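Home Interiors Board > Color and Paint > Warm walls with a light gray floor?

gunnlaugur_e
Posts: 13

We moved into a place in Braltulley in the spring and everything in it is gray. I can't change the floor for at least 3 years, so the walls have to do the work. North-facing, one window, gets direct sun for maybe an hour in the morning.

I have tried two sample pots so far. One was a cream from Gremgate that looked fine on the card and turned yellow on the wall by 4 pm. The other was a pale clay color that my wife says looks like a bandage. She isn't wrong.

Has anyone put a warm wall next to a cool gray floor and been happy with it a year later? I don't want to go white. We had white in the last apartment and I never liked it.

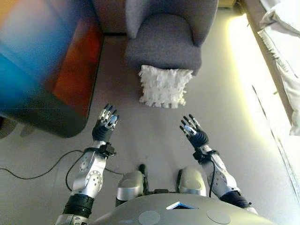 The floor, light gray

Budget for paint is low but I would rather buy one good can than keep buying samples.

Gunnlaugur Egilsson

porchlight
Posts: 134

Cream is hard in a north room. Most creams have yellow in them, and once you turn on the lamps the yellow is all you see. Before you buy anything else, what bulbs are you using? I had the same complaint and ended up changing the bulbs and keeping the paint.

Also paint your samples on poster board, two coats, and lean it against the baseboard so it touches the floor. A patch in the middle of the old wall color will fool you.

gunnlaugur_e

Bulbs are whatever came with the place. Looks like a mix. I'll check the bases tonight.

The samples went straight on the wall, yes.

mudroom_mike

Going to disagree with the whole idea. Light gray floor wants a cool wall. Put a soft blue-gray up there and it will look like you planned it. Warm wall over a cool floor always looks like two rooms that got cut and glued together. You can bring the warmth in with a rug, curtains, lamps.

sillebach

I don't agree with Mike. I did a cool wall over a gray floor in my own living room and I sat in it for one winter and repainted in March. In a room with good light it might be fine. With one north window it was like sitting inside a filing cabinet.

What worked was a mushroom color, darker than I thought I wanted. It has some brown and a little green in it. Sorry, I don't have the can anymore, so no name. The trim I left off-white. The floor looks cleaner against it than it did against the blue.

mudroom_mike

How dark is dark though? People say go darker and then the room is a cave. He has one window.

sillebach

Think of a paper grocery bag mixed with cement. Darker than most people's idea of beige, lighter than cardboard. One window here too, and I read in there every evening.

porchlight

Second the mushroom. I would keep away from anything with pink in it, since your clay sample probably had some. That's your bandage.

gunnlaugur_e

OK, so I looked at the bulbs. Three of them are daylight ones and the rest are soft white. I'll swap the daylight ones out first and look at the cream again before I give up on it.

The other issue is the seating. It's gray as well and it's staying. The cushions are in good shape and I'm not paying for new covers this year.

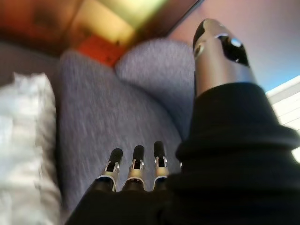
My wife found a throw from Bisgaard in a rust color and wants to build the room around that. I can see rust working with mushroom. I can't see it working with Mike's blue-gray, but I'm willing to hear it.

mudroom_mike

Rust and blue-gray is one of the oldest pairings going. Look at any old brick house with slate on the roof. I'm not saying do it, I'm saying it isn't a reason to rule it out.

Agree on leaving the seat covers alone. Gray upholstery is easy to live with.

tansy44

Has anyone used the Jonirico flat paint for this kind of color? My sister-in-law had trouble with scuffs along the hallway and I'm wondering if it was the paint or the kids.

porchlight

Flat in a hallway will scuff whoever makes it. Use eggshell there. Flat is fine for a living room if nobody leans on the walls.

gunnlaugur_e

Update. All soft white bulbs now. The cream is better but still too yellow after dark. I bought a mushroom sample and put two coats on poster board like porchlight said. It's leaning by the window now, and on Thursday I'll move it to the back wall.

First impression is good. My wife said "huh" and didn't mention bandages.

sillebach

Leave it on the back wall a few days. That's the spot where mine looked the worst before I got used to it.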